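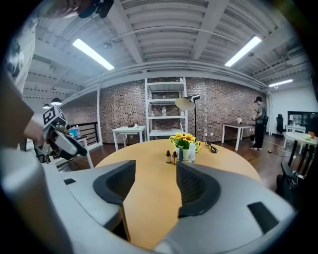 Capítulo 4
Agrupar: las cosas que viven juntas encima de una mesa

Empiezo este capítulo con una confesión: durante años ordené las mesas al revés. Quitaba todo, pasaba el trapo, me quedaba encantada con la superficie vacía y al día siguiente volvía a tener un frasco en cada esquina. ¡Y venga a empezar! Lo que me faltaba no era disciplina, era un sitio para cada familia de objetos, y de eso vamos a hablar en las próximas páginas.

En el capítulo 2 trabajamos con estanterías, que son agradecidas porque tienen baldas y las baldas ya te dicen dónde acaba una cosa y empieza otra. La mesa no te ayuda nada. Y si encima es redonda, peor – no hay rincones, no hay lado bueno ni lado malo, y los botes pequeños acaban siempre justo donde quieres apoyar los codos. Mi profesor de interiorismo, Bram Van Wijk, nos hacía dibujar la mesa como un reloj y decidir a qué hora ponía cada uno sus flores. Las mías iban a la una, un poco descentradas y hacia el fondo. Me pareció una manía suya hasta que lo probé en casa, y todavía lo hago.

La idea es muy sencilla: eliges una pieza alta que haga de ancla (un ramo, una lámpara, una jarra) y arrimas a ella lo pequeño. Los frascos con cuentagotas, las botellitas, esos tubos que ruedan en cuanto te descuidas. Lo más bajo va delante, para que lo alcances sin tirar nada, y el resto de la mesa queda para trabajar, comer o lo que toque.

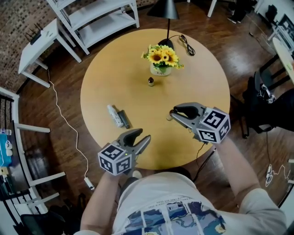 Figura 4.1. Girasoles al fondo de la mesa redonda; más cerca, varios frascos, dos de ellos tumbados.

Fíjate en los frascos de la figura. Cuando tengo uno tumbado me hago siempre las mismas preguntas: ¿lo estoy usando ahora?, ¿lo voy a usar dentro de un rato?, ¿o lleva ahí desde el desayuno? Si es lo primero, se queda donde está, faltaría más. Si es lo último, de pie y junto al ramo. Con lo de en medio soy más blanda, lo reconozco.

Mención aparte merecen los cables. El de la lámpara es el que más guerra da, porque necesita llegar al enchufe y a la vez no queremos verlo cruzar la mesa. Volveremos a ellos en la página 138, con calma y con bridas.

Antes de seguir, despeja una mesa de tu casa – la que sea, pero que se use de verdad – y deja a mano todo lo que había encima. No guardes nada todavía, que lo vamos a necesitar para el ejercicio 18.

4.1 Cómo elegir la pieza ancla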